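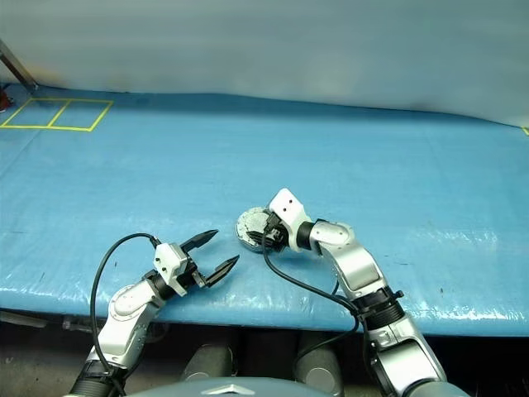 Figure 7.1 A work surface under a light-blue plastic cover. The yellow tape marks out two adjoining areas.

Chapter 7
Surface Protection and Marked Areas

7.1 Introduction

Chapter 6 dealt with benches and tables as load-bearing structures. This chapter deals with the top surface only: what it is covered with, how the cover is held down, how areas on it are marked, and when the cover is replaced. The subject receives little space in most shop manuals, although the cover is the part of the bench that wears fastest and the part most often blamed for dirt on finished goods.

A cover is any sheet, film, mat or coating placed between the bench top and the work. A marked area is a part of the cover set aside for one use and bounded by a visible line. The two topics are treated together in this chapter. A marking that holds well on one cover may lift from another within a single shift, and a cover that is changed often calls for a marking that can be laid again quickly and in the same position.

7.2 Functions of a cover

The functions of a cover fall under two headings. Protective functions concern the bench: the cover takes scratches, spills and stains that would otherwise reach the top. Process functions concern the work: the cover sets the friction under a part, the contrast between the part and its background, and the amount of loose dust that can collect beneath it.

These functions can conflict. A smooth plastic sheet wipes clean in one pass but reflects overhead light, and small parts may be hard to see in the bright patches. A matte rubber mat gives even contrast and good grip but holds fine dust in its texture. Section 7.5 gives a method for ranking the functions before a material is chosen.

7.3 Flat, creased and tensioned sheets

Sheet covers are supplied folded or on a roll. Folded sheets keep their crease lines after they are laid. A crease raises the sheet slightly off the bench and has three effects of interest here. Liquids run along it or pool beside it. Light parts may tip or roll when set down across it. Tape laid over it bridges the gap and begins to peel from that point.

Creases are reduced by laying the sheet out flat a day ahead of use, by pulling it over the bench edge and clamping it, or by buying on the roll. Heat is sometimes used on thin films. It should not be used on woven tarps with a laminated face, as the layers shrink by different amounts.

7.4 Line marking

Tape is the usual means of marking a cover. Paint and ink are confined to permanent tops. The choice of tape color is made against the cover, and yellow on blue is widely used for its strong contrast. Lines should be laid from a measured template. Freehand lines drift from the true direction, and two areas intended to be equal may differ in width as a result.

Adjoining areas may share one dividing line. The shared line saves tape and space, but it leaves no gap between the contents of the two areas. Where items must not touch, two lines with a clear strip between them are preferred.

7.5 Worked case: the Tuvard packing hall

The running case in this chapter is a packing hall at Tuvard, operated by Prendent, a supplier of small pump fittings. The hall has 168 benches on 4 lines. In January the quality office logged 3149 returned cartons, of which 220 were traced to marks or residue on the fitting face. The office proposed a change of bench cover. The line managers proposed a change of cleaning schedule. The data available at the time did not separate the two causes, and the reader is asked to keep both in view.

Two cover materials were considered, sold under the names Araya and Fluvero. The first is a thin sheet intended for frequent replacement. The second is a heavy mat intended for repeated washing. Their properties are listed in Table 7.1, and the cost per bench is worked out in Section 7.8.

7.6 Terms used in this chapter

Cover life: the time from laying to removal, in shifts.
Edge lift: separation of tape from the cover, measured inward from the tape edge.
Relay error: the distance between the old and new position of a line after a cover change.
Residue: any matter transferred from the cover or tape to the work.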